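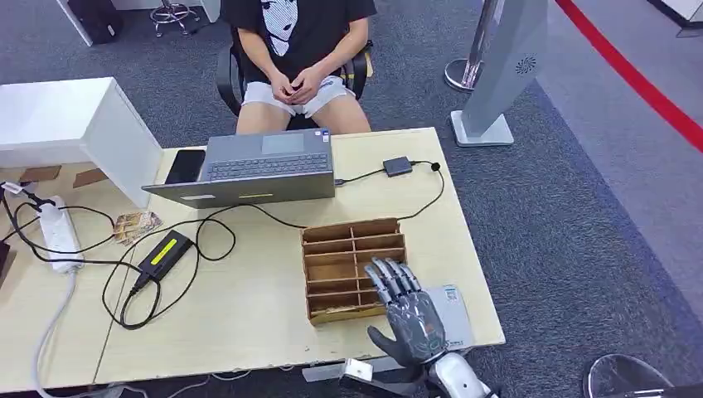 Desk Sorting, Larkent Office
May 13, 2019

We moved into the Larkent rooms in September, and small parts have been piling up on the desks ever since. Most of them are leftovers from the Tikthorpe job. These pictures are from the desk by the door, where the sorting is being done this month. Click a picture for the larger size.

Cardboard organizer, with dividers making the slots. Flat pieces of card are kept in the lower ones until labels are printed.
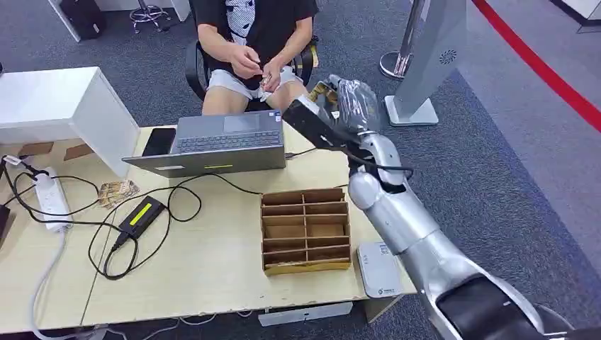 Small items stay in their bags until they have a slot. The clear plastic bag over the desk has one with yellow packaging in it. The white router to the right of the organizer goes back on the shelf when the desk is finished. Cables are next, and we have 19 adapters to match up.

Gallery 2 of 9. Next: Drilteck shelves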